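Zwischenbericht an die Förderstelle, Projekt Grekach
Arbeitspaket: Vormachen von Greif- und Ablageaufgaben mit handgeführten Greifern
Berichtende: Romana Vlček
Stand: 11. März 2026

Kurzfassung für alle, die nur den ersten Absatz lesen

Wir liegen bei den Aufnahmen vor dem Plan, bei der Auswertung dahinter und beim Budget genau dort, wo der Antrag uns haben wollte. Bislang sind 2315 Vorführungen aufgezeichnet. Davon haben wir 677 wieder aussortiert. Das klingt nach viel und ist es auch. Im Abschnitt zur Datenqualität steht, wie es dazu kam und warum wir trotzdem gut schlafen.

Was seit dem letzten Bericht geschehen ist

Im Antrag hieß die Aufgabe »Vereinzeln und Ablegen verformbarer Objekte aus ungeordneten Ansammlungen«. Im Labor heißt sie Aufräumen. Eine Person führt zwei Greifer von Hand, nimmt Stofftiere auf und legt sie in eine Kiste, und zwar so oft, bis das Verfahren genug gesehen hat oder die Person genug hat. Bisher war immer die Person zuerst so weit.

Die Umstellung von der Fernsteuerung auf handgeführte Greifer ist abgeschlossen. Zur Erinnerung: In der ersten Phase saß Eusebio Collado am Steuerpult und bewegte die Arme im Nebenraum. Für starre Teile ging das ordentlich. Bei weichen Sachen fehlte ihm das Gefühl dafür, wann er schon zugegriffen hatte und wann er nur Plüsch streichelte. Mit dem Greifer in der Hand spürt man den Widerstand direkt, und die Bewegungen fallen kürzer und ruhiger aus. Das Steuerpult steht noch da. Wir brauchen es später, um in laufende Versuche einzugreifen, und bis dahin liegen Jacken darauf.

Lemlem Belay hat das Protokoll für die Vorführungen neu geschrieben. Die erste Fassung umfasste elf Seiten und wurde von allen gelobt und von niemandem gelesen. Die jetzige passt auf ein Blatt. Wesentliche Punkte: Vor jedem Durchgang werden die Tiere neu verteilt, und zwar von jemand anderem als der vorführenden Person. Sie dürfen sich berühren und verdecken. Zögern ist erlaubt, Umgreifen ebenfalls, Nachhelfen mit der freien Hand beendet den Durchgang. Der letzte Satz ist in Großbuchstaben gesetzt. Er wird trotzdem gelegentlich übersehen.

Zum Stand bei zweihändigen Aufgaben

Die größte Veränderung gegenüber der Planung betrifft den zweiten Greifer. Vorgesehen war er für das letzte Projektdrittel. Wir haben ihn vorgezogen, nachdem sich bei den größeren Plüschtieren gezeigt hatte, dass ein einzelner Greifer zwar zupacken kann, das Tier sich aber währenddessen dreht und dabei seine Nachbarn mitnimmt. Mit zwei Greifern hält der eine, während der andere den Griff sucht. Menschen machen das ohne nachzudenken. Es so vorzumachen, dass ein Verfahren etwas davon hat, verlangt leider sehr viel Nachdenken.

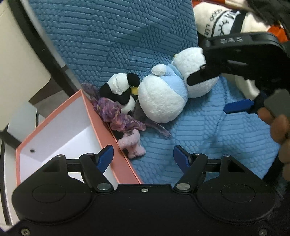
Abb. 1: Vorführung mit zwei Greifern. Der rechte reicht über den Kopf des großen weißen Plüschtiers, links unten die offene Kiste.

Schwierig sind vor allem die Stellen, an denen die Tiere aneinanderliegen. Ein weißes Tier neben einem schwarz-weißen ist für das Auge zweierlei, für eine Greifplanung ohne Vorwissen aber zunächst eine weiße Landschaft mit Einsprengseln. Geraffter Stoff macht es nicht besser: Er hat viele Kanten, von denen die wenigsten etwas bedeuten. Purificación Tejada lässt deshalb seit Kurzem vor jedem Griff eine kleine Pause einlegen, in der die Kamera am Greifer das Ziel ungestört sieht. Der zeitliche Aufwand ist gering. Die Vorführenden empfinden ihn als erheblich.

Die Unterlage haben wir nach längerer Diskussion behalten. Ihre Prägung gibt der Lagebestimmung brauchbare Anhaltspunkte, und die Finger können flach darüberfahren. Gegner der Matte im Team wünschten sich etwas Einfarbiges und Glattes, also einen Boden, wie er in Wohnungen mit Stofftieren selten vorkommt.

Datenqualität

Die 677 verworfenen Durchgänge verteilen sich auf drei Ursachen. Die meisten gehen auf eine verrutschte Zeitbasis zwischen den beiden Greifern zurück. Der linke wusste gewissermaßen nicht, was der rechte tat, und beide hatten dafür saubere Protokolle. Der Fehler lag in unserer eigenen Software und ist behoben. Eine Nachrechnung der betroffenen Aufnahmen wäre möglich, würde aber mehr Arbeitszeit kosten als neue Vorführungen.

Die zweite Ursache sind Durchgänge, in denen doch eine Hand ausgeholfen hat. Die dritte fasst Encarnación Urquijo in der Tabelle unter »Sonstiges« zusammen, und wir bitten die Förderstelle, uns hier zu vertrauen. Eine Aufschlüsselung liegt im Anhang, den wir auf Wunsch gern nachreichen.

Die Prüfung läuft inzwischen noch am Tag der Aufnahme und nicht mehr gesammelt am Monatsende. Das hätten wir früher einführen können. Im vorigen Bericht steht der Satz »Eine begleitende Prüfung erscheint derzeit nicht erforderlich«. Er stammt von mir.

Partner und Beschaffung

Berkix hat die Ersatzpads für die Finger geliefert, beim zweiten Versuch auch in der richtigen Größe. Mit Sayce ist die Nutzung der Rechenzeit geklärt, es fehlt eine Unterschrift. Sie fehlt auf unserer Seite. Die Firma Budavari möchte das Verfahren nach Projektende an Retourenware erproben und hat gefragt, ob es auch mit Pullovern geht. Wir haben geantwortet, dass wir das untersuchen werden. Das ist wahr und verpflichtet zu nichts.

Personell gibt es keine Änderungen. Eusebio Collado hat um eine Armauflage gebeten, die unter Verbrauchsmaterial nicht vorgesehen ist. Wir beantragen hiermit die Umwidmung eines kleinen Betrags innerhalb der Sachmittel.

Risiken

Das Verfahren übernimmt Gewohnheiten. Lemlem Belay greift fast immer von rechts zu, und die ersten trainierten Modelle tun das auch, selbst wenn links mehr Platz wäre. Wir verteilen die Vorführungen deshalb gleichmäßiger auf die Beteiligten. Außerdem kennen alle im Team die Tiere inzwischen zu gut. Für die Testreihe beschaffen wir einen Satz, den vorher niemand aus dem Team in der Hand hatte. Die Auswahl übernimmt die Verwaltung, mit unerwarteter Begeisterung.

Nächste Schritte

Bis Juli sollen die zweihändigen Vorführungen abgeschlossen und ein erstes Modell auf den Armen im Nebenraum erprobt sein. Für die Versuche mit Eingriff vom Steuerpult sind 2 Wochen eingeplant, für die Auswertung weitere 3. Der Termin für die Vorführung vor der Förderstelle ist noch offen; wir schlagen vor, ihn erst nach den Versuchen festzulegen.

Romana Vlček
Projektleitung Grekach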